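Warum ist schwarzer Stoff schwarz?

Weiße Wolle kommt vom Schaf, und Baumwolle ist nach der Ernte meistens cremeweiß. Trotzdem hängen im Schrank rote Pullover, blaue Hosen und schwarze Jacken. Die Farbe muss also irgendwie in den Stoff hineinkommen. Das nennt man Färben.

Was ist ein Farbstoff?

Ein Farbstoff ist etwas anderes als die Farbe aus dem Malkasten. Deckfarbe liegt auf dem Papier wie eine dünne Schicht. Ein Farbstoff löst sich im Wasser und wandert mit dem Wasser in die Faser hinein. Dort hält er sich fest. Wenn du einen gefärbten Faden durchschneidest, ist er oft auch innen bunt.

Bei Jeans ist das anders. Der blaue Farbstoff heißt Indigo und bleibt vor allem außen am Faden. Innen ist der Faden fast weiß. Reibt sich außen etwas ab, wird die Hose an den Knien heller.

Womit haben die Menschen früher gefärbt?

Vor der Erfindung künstlicher Farbstoffe kamen die Farben aus der Natur. Aus den Wurzeln der Krapppflanze gewann man Rot. Blau lieferte der Färberwaid, eine Pflanze mit gelben Blüten. Für Gelb nahm man zum Beispiel die Färber-Resede. Manche Farben stammten von Tieren. Die Cochenille-Schildlaus lebt auf Kakteen und enthält ein kräftiges Rot.

Viele Pflanzenfarben halten nicht von allein. Deshalb legten die Färber den Stoff vorher in eine Beize. Oft war das Wasser, in dem Alaun gelöst war. Alaun ist ein Salz und hilft dem Farbstoff, sich an die Faser zu binden.

Warum war Schwarz so schwierig?

Ein tiefes Schwarz gehörte zu den teuersten Farben. Eine Möglichkeit waren Galläpfel. Das sind kleine Kugeln, die an Eichenblättern und Zweigen wachsen, wenn eine Gallwespe dort ihre Eier ablegt. In ihnen steckt viel Gerbstoff. Kommt Gerbstoff mit Eisensalz zusammen, entsteht eine sehr dunkle Farbe. Leider machte das Eisen den Stoff mit den Jahren brüchig.

Eine andere Möglichkeit war, den Stoff mehrmals zu färben: erst blau, dann rot, dann gelb. Jede Farbe schluckt einen Teil des Lichts. Liegen genug Farben übereinander, bleibt kaum noch Licht übrig, das zurück in dein Auge fällt. Dann siehst du Schwarz.

Wie färbt man heute?

In einer Färberei stehen große Kessel. Bei der Färberei Auer passen in den größten Kessel 800 Liter Wasser. Zuerst wird der Stoff gewaschen, damit kein Fett mehr an den Fasern klebt. Danach kommt er in das Farbbad und wird ständig bewegt. Sonst gäbe es Flecken. Am Ende wird er gespült, bis das Wasser fast klar bleibt.

Die Färberin Manaia Bright arbeitet dort mit einer Rezeptkartei. Darin stehen 313 Farbtöne, vier davon heißen Schwarz. Einer wirkt ein wenig bläulich, ein anderer eher bräunlich. Den Unterschied erkennt man am besten bei Tageslicht am Fenster.

Ein kleiner Versuch mit Zwiebelschalen

Du brauchst die braunen Schalen von vielen Zwiebeln, einen alten Topf und ein Stück weißen Baumwollstoff. Lass dir am Herd von einem Erwachsenen helfen. Kocht die Schalen eine Stunde in Wasser und gießt die Brühe durch ein Sieb. Legt den nassen Stoff hinein und lasst ihn bis zum nächsten Morgen liegen. Nach dem Spülen ist er gelb bis orange.
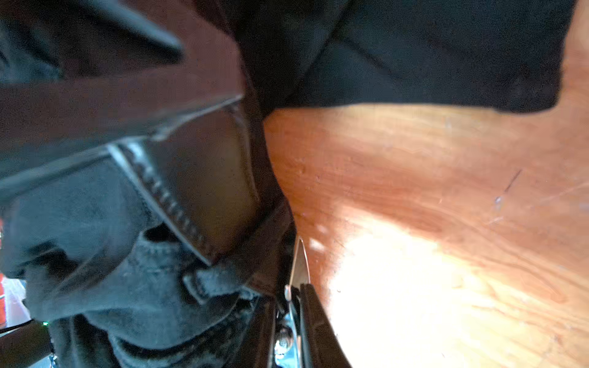
Warum wird schwarze Kleidung in der Sonne wärmer als weiße?

Schwarzer Stoff schluckt fast das ganze sichtbare Licht, das auf ihn fällt, und wandelt es in Wärme um. Weißer Stoff wirft den größten Teil davon zurück und bleibt deshalb kühler.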